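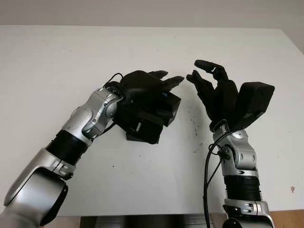
3. Work Surface and Lighting

3.1 Why the surface was studied separately

Hand sorting of lentils is usually described in terms of the crop and the worker. The reports we reviewed give the variety, the moisture content, the share of split seed, and sometimes the age and training of the sorters. Very few say what the lentils were poured onto. In the Ellirura cooperative, where the present work was carried out, the surface had changed several times before we arrived, mostly for reasons of price, and the sorters had firm opinions about each change. Older members preferred a dark cloth. The packing supervisor preferred white because dirt showed on it and the tables were therefore wiped more often.

We first treated these opinions as background. During the trial season it became clear that they affected the data. Two groups of sorters working on the same lot could return quite different amounts of rejected seed, and the difference followed the table more closely than it followed the group. Hanan Kanaan, who ran the floor observations, began noting the surface on each record sheet in January, and all results in this section come from sheets completed after that change.

3.2 Surfaces compared

Two surfaces were compared. The first was a plain white tabletop. The second was the same kind of tabletop covered with a tightly woven dark blue cloth, held down at the corners with clips and replaced when it began to pill. The cloth came from Bhattacharjee, the shop in Wukia that also supplies the cooperative with sacking and twine. We considered a gray surface as well, but the only gray material on sale locally was a rubber mat with a raised pattern, and seeds lodged in it.

Figure 1. Plain white tabletop with a pale gray-white wall behind it.

The choice of wall matters more than we expected. As Figure 1 shows, a white table against a pale wall leaves the far edge of the work area marked by little more than a line. Sorters look up often, to check the clock or to talk, and when they look back down their eyes have had no darker area to rest on. Several described the white tables as tiring by the middle of the afternoon even when the room was not especially bright. On the cloth the same people made this complaint less often, but they asked more often for the lamps to be moved closer.

3.3 Lots and procedure

Each test lot held 3000 seeds of the Traltulo variety, a small brown lentil with a mottled coat. Lots were made up by mixing sound seed with known numbers of stained, shriveled, and insect-damaged seed, along with small stones and weed seed of the kinds found in local harvests. The mixing was done by Nimal Mollah, who took no part in the sorting or in the later scoring. Lots were stored in numbered paper bags, and the key was kept in the office until the end of the season.

We recruited 10 sorters from the regular workforce. All had worked at least one full season at the cooperative, and all were paid their usual day rate for the time spent on the study, with no bonus for speed. Payment by weight is normal in the packing shed, and we did not want that habit to carry over. In practice it did to some extent. People who are used to being paid by weight keep moving at the same pace when the incentive is removed, and two of the faster sorters told us they found it uncomfortable to slow down.

Every sorter worked on both surfaces. The order was drawn from a bag of slips, so that some began on white and others on cloth. A lot was poured onto the table and spread with the side of the hand until the seeds lay in a single layer. The sorter then worked from one side to the other, drawing sound seed toward the body and pushing rejected seed into a tray. Tools were not used. After each lot there was a break of 10 minutes, during which the table was cleared, the rejected seed was bagged, and the sorter was asked a short set of questions about comfort.

The questions were asked aloud in the sorter's own language and the answers were written down by the observer. We had planned to use a printed rating scale. It was dropped after the first day because most people chose the middle mark every time and then explained, at some length, what they really thought.

3.4 Lighting

The sorting room has windows on one side only. Morning light falls across the tables at a low angle, and by early afternoon the room depends mostly on ceiling lamps. We did not attempt to block the windows. The purpose of the study was to learn what happens under ordinary working conditions, and no cooperative in the district has a room without daylight. The time of day was recorded for each lot, and the order of surfaces was balanced between morning and afternoon sessions as far as attendance allowed.

Light level was read at the center of the table with a handheld meter before each lot. The meter was held flat, facing up, at the height of the seed layer. Readings taken this way say how much light reaches the seeds but nothing of how much is thrown back toward the eyes, and on a white surface the second quantity may be the more important one. A better design would have included a reading taken at eye level, facing down. Kumudini Herath suggested this after the season had ended, and we intend to do it in future work.

Shadows are a separate matter. A seed on a pale surface is easiest to judge when it casts a small, clear shadow, which brings out wrinkles and holes in the coat. When light comes from several directions the shadow is weak and a shriveled seed can look much like a sound one. On the dark cloth the shadow cannot be seen at all, and the sorter has to rely on the outline of the seed and on its color. The sorters knew this well. Several turned doubtful seeds over with a fingertip on the cloth, a movement that was seldom recorded on the white table in the morning but became more common there after the lamps were switched on.

3.5 Observed differences

Stained seed was found more reliably on the white surface. The stains in question range from tan to nearly black, and against white even the paler ones stand out from the sound coat. Insect-damaged seed showed the same pattern in the morning, while in the afternoon the two surfaces were hard to tell apart. Chips of pale stone went the other way. They were missed more often on white, where a small chip can disappear against the table, and were picked out quickly from the blue cloth. For a buyer who rejects a whole sack over one stone, this last result may outweigh the others.

Sound seed wrongly placed in the reject tray was more common on cloth. We think two things are at work. The weave holds the seed slightly, so that a push meant for one seed sometimes carries its neighbors along. Sorters also said that on a dark ground they were less sure of color, and that when unsure they threw the seed out. This agrees with an internal report on chickpea sorting by Karunaratne and Roy, who found that doubt leads to over-rejection among experienced workers and to under-rejection among new ones.

Working pace differed less than either the supervisor or the sorters had predicted. Most people were a little slower on cloth at the start and recovered the difference by the end of the lot. Seeds roll on a hard tabletop, and part of the time gained from easier pushing was lost in gathering strays near the edge. A low wooden strip along the near side would probably fix this — one sorter had already made such a strip for her own table and was asked, for the purposes of the study, not to use it.

3.6 Limits of the comparison

The surfaces differed in texture as well as in color, and the design cannot separate the two. A hard blue tabletop would have been the proper match for the white one. We looked for a suitable paint, but those available were either glossy or not considered safe for contact with food.

The sorters could not be kept unaware of the surface, and most held a view about it before the study began. Habibur Karunaratne, who interviewed them beforehand, recorded these views, and we checked whether people did better on the surface they favored. There was a slight tendency in that direction for comfort and none that we could detect for accuracy. The group was small, however, and the check should be read with that in mind.

Only one variety was used. Traltulo is darker than the red split lentils that make up much of the trade in Wukia, and a pale seed on a white table would pose a different problem. Mitali Roy has since begun collecting lots of split seed for a second comparison. Until those are scored, the findings apply to whole brown lentils sorted by hand in rooms with side windows, and the advice given to the cooperative in Section 5 is limited in the same way.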